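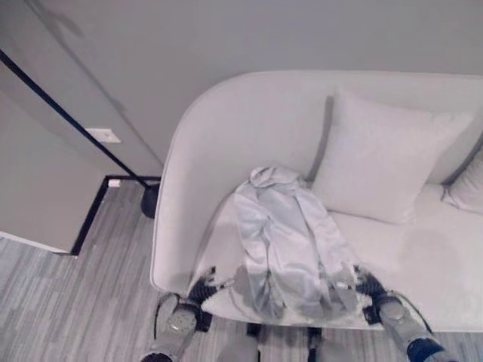 Eirlys Penry told us at her first interview that she had stopped hanging things up in the second year of the lease, and that she no longer thought of this as untidiness. Her remark was close to what many tenants in the Primport sample said once the questions moved from cleaning to clothing. They had a word for laundry and a word for clean clothes, and no settled word for what lay between the two.

Figure 2. A silvery-gray piece of fabric on the seat of an off-white sofa.

4.2 Garments between uses

The diary study asked tenants in the Primport and Tovar buildings to record each item of clothing that was taken off and not put directly into a closet, a drawer or a hamper. Entries were made on paper for two weeks, and a follow-up interview was held in the home. In all, 283 tenants returned diaries that could be coded. They logged 645 garments that spent at least one night in what we call an interim place.

Seating was the most common interim place in both buildings. Chairs in the bedroom were named first by most tenants who had one. In the smaller Tovar units, where the bedroom holds a bed and little else, the sofa took over this role. Door hooks and the foot of the bed came next. Floors were mentioned rarely in the diaries and more often in the interviews, which suggests that some tenants left floor entries out. We did not correct for this.

Tenants gave three kinds of account of why a garment was left out. The first concerned wear. A sweater worn for one evening was not dirty enough to wash, but many tenants did not want it back among clean things. The second concerned time. Entries made after 10 p.m. were often followed by a note that the item would be dealt with in the morning, and the next day's entry usually showed it in the same place. The third concerned the fabric itself. Items that slid off hangers or creased when folded tended to be laid flat on whatever was wide enough. One Tovar tenant kept a list of blouses she would not fold and had taped it inside the closet door.

The follow-up interviews also asked who moved garments out of interim places. In households of one the question was trivial. In shared households it was a regular source of friction, though seldom a serious one. Partners tended to agree on which seat was used for this purpose and to disagree on how long an item could stay there. Several tenants described Wednesday as the day the seat was cleared, as it was the night before the shared laundry room was reserved for their floor. Piles were at their largest on the evening before clearing and small for a day or so after it.

Closet size explained less than we had expected. The Primport units were refitted with the Prevel closet system before the study began, which gives each bedroom 60 inches of hanging rail. Tovar units have a shorter rail and one shelf. Tenants in the two buildings nonetheless logged similar numbers of interim garments per person. When asked what would change their habits, Primport tenants seldom asked for more rail. They asked for a hook or an open shelf near the bathroom, where they undressed.

This is in line with the earlier Dereo survey, in which tenants rated open storage above closed storage for clothes in current use. The Dereo questionnaire did not separate worn from clean items, so the two sets of answers cannot be compared directly. Section 4.3 takes up the matter of season, since our diaries were kept in November and heavy outerwear is likely to be overrepresented in them.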